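Water tray for a toddler, how deep and what goes in it?

marlpit_jo
Setting up water play indoors for my two year old. I've got a blue plastic tray with short sides, bought from Kideo, and a couple of little buckets. How much water do you put in? I don't want to be mopping after every session.

Tansy77
Keep it shallow. Ours is the same sort of thing, low walls, and we only put a little in. Three green toy fish and a small clear dish that floats, and the buckets stand next to the tray for scooping into.
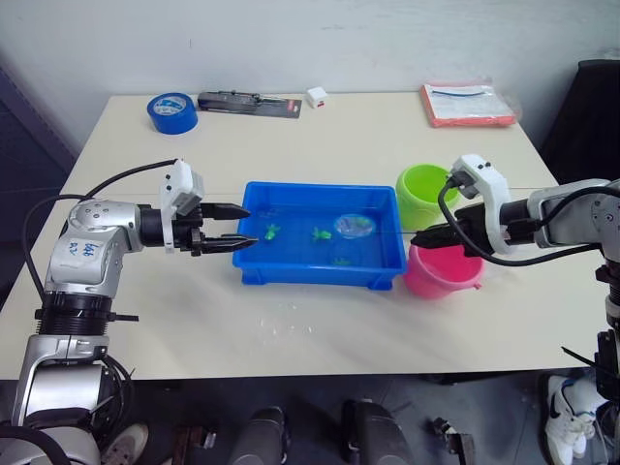 If you fill it any deeper the water goes over the side as soon as a bucket is dipped. Put it against a wall if you can, then there are only three sides to mop.

Sorken_dad
I disagree about shallow. You can't fill a bucket from a puddle and mine lost interest in 4 minutes. We use a deep washing-up bowl on the kitchen floor with a towel under it.

Zuzana Říha
A deep bowl means you can't look away for a second. You shouldn't with a tray either, but I know which I prefer. I did this with a group in Machala and we swapped the toys over when they got bored. Little figures in the tray, a green cup at the side, same table.
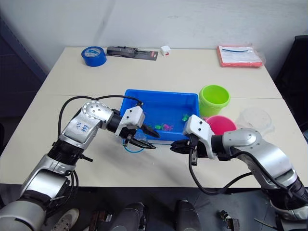 The cup is easier than a bucket for small hands. Check that anything you put in hasn't got a hole in the bottom, as squirty toys go mouldy inside.

Sorken_dad
Fair point on the mould. Still think they want more water.

marlpit_jo
Thanks all. Going shallow to start with, and I'll look for a cup. Does the tray need to be emptied every time?

Tansy77
Yes, every time. Stand it on end to dry.

4 posters | 2,219 views | 77 likes
Contact Sullstead Parents Forum | Back to top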